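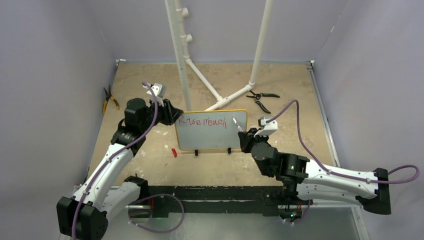

The fault came on Wednesday, two words into run 351. The right arm stopped over the board with the marker still in its grip, and the log from the Postcombe bench said what it always said: joint 4, limit exceeded, hold.

She read the log twice. The Nokex controller was supposed to cut power on a limit fault. It had not cut power. It had only told the arm to wait, and a waiting arm could move again.

She thought of Virnholm, where a man had reached in for a dropped cap and lost the use of 2 fingers. The light had been green there too.

She pressed the stop and heard the brakes go on - right, then left. Then she pulled the main plug and hung her tag on it. The sentence was meant to have more words. She wrote to Hosoda that the bench was closed and went to find her coat.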